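Clarkdale hospital kitchens to change tray and crockery stock from August

19th February

Clarkdale General Hospital will replace the trays, cups and saucers used in its patient meal service from August, after a supply contract was awarded to the catering equipment firm Brunberg. The order covers 3000 trays and a matching quantity of crockery, and will be delivered in two lots.

The present stock was bought in stages under three separate contracts, and the sizes do not match. Trays from the oldest batch are wider than the slots in the heated trolleys introduced last year, and have to be loaded by hand on the upper shelves. According to a paper put to the hospital's catering board, this adds 43 minutes to the evening service across all wards.

Margit Borbély, head of catering, said the mismatch had been known since the trolleys arrived. "The trolleys were specified for the new tray size and the trays were not replaced at the same time," she said. "The two purchases were in different budget years."

An audit carried out in the autumn recorded 1027 trays as unfit for further use. The main faults were cracked corners, warping after repeated machine washing and surface scoring deep enough to hold food residue. Items with these faults have been withdrawn. The shortfall has been met by borrowing from the staff canteen, which has used disposable trays at weekends to release stock.
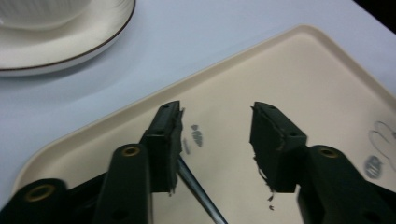
Brunberg was chosen from four bidders. The tender set limits on weight, stacking height and drying time, and required each tray to go through 2000 wash cycles at 82 degrees without visible distortion. Two bids were rejected at the washing stage. A third, from Kastar, passed the tests but could not meet the delivery date. The board also asked bidders to keep to plain forms of the general type shown, a rectangular beige plastic tray with rounded corners and a low raised lip, on the grounds that square corners are harder to clean and a high lip makes it awkward for patients in bed to reach the plate. Colour was left open, provided that it was pale and had a matte finish.

Crockery was tendered as a separate lot and also went to Brunberg. Cups will remain ceramic. A proposal to move to plastic cups on all wards was considered and dropped following comments from nursing staff, who reported that patients drank less from them. Lidded plastic beakers will still be issued where a patient's care plan asks for them.

Bogdan Furtună, who manages the central wash-up, said the change would allow both dishwashing lines to run on a single programme. At present the lines are set differently, and returned trays must be sorted by batch before washing. The sorting bench will be removed and the space used for a second drying rack.

The first lot will go to the surgical and maternity wards, and the second to the remaining wards and the day unit. Old trays in sound condition will be offered to Dantas, a local charity which runs lunch clubs at four sites in the town. The rest will be sent for recycling.

Ward staff will receive a one-page guide to loading the trolleys before the first delivery. Meal times will not change. Hajnalka Sárközi, the board's secretary, said comments on the new equipment could be left with ward housekeepers during the first month of use and would be taken at the following board meeting.

The catering board's paper and the tender specification can be read at the hospital's main reception on request.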